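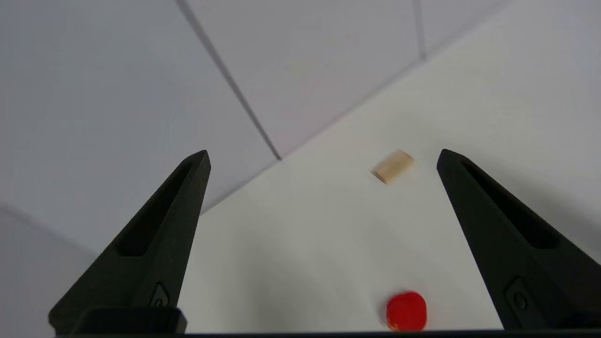
Small Things, White Table: a gallery from our play room at Stirkden

Welcome, and thanks for stopping by the page! We've been meaning to put up a proper gallery for the families who have joined us over the past year, and with the weather as warm as it has been this seemed like a good afternoon to sit inside with a cuppa and finally get it done. If you've come across from the old Odanard site you'll find the colours have changed a bit, but it's the same toy library, the same cheerful muddle of boxes and tubs, and the same grey carpet that has seen better days.

The collection now stands at 644 pieces, counting every loose block, bead and bit of pretend fruit as its own item (we went back and forth on whether to do that, and in the end it was easier than arguing over what makes a set). Of those, 218 came to us in one go when the playgroup at Cowie wound up, packed very neatly in old apple boxes with handwritten labels. We still use a few of the labels, and one of the boxes holds the dress-up hats.

Our favourite spot for little ones is the white table. It's plain as plain can be, and that's rather what we love about it – put something small and bright in front of a toddler on a surface like that and they'll find it in no time at all. On sorting mornings we like to begin with a clear stretch of table and bring things out a few at a time, so there's room to pick each one up, turn it over and have a good long think about where it belongs. Some children are off to the next thing in a minute, and some would happily stay until lunch with a single block. Both are perfectly fine with us!

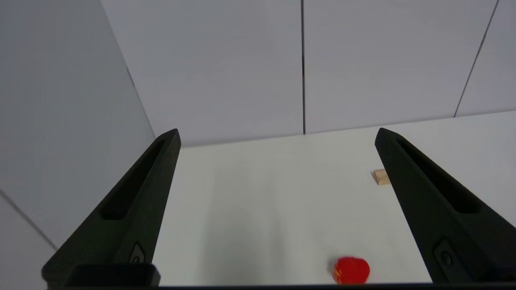 A small red piece, rather like a toy strawberry, with a light tan wooden block further back on the white table.

The pretend food is borrowed more than anything else we own, and the red pieces always seem to go first. If you have a basket of it at home, could you please have a little look under the couch before you bring it back? We're forever a tomato short. Plain wooden blocks go out in calico bags of 70, and they're lovely for mixing in with the food – a block makes a very decent loaf of bread, or a slab of cheese, or a parcel for the shop.

Borrowing is free for members and you can keep things for three weeks, a bit longer if you're coming in from Grarndale and don't want to make the drive twice. The jigsaw cupboard will be sorted through in March and we'll put up more pictures once that's done, along with the new list of puzzles under 300 pieces that a few of the grandparents have been asking for.

Page updated 2018-01-10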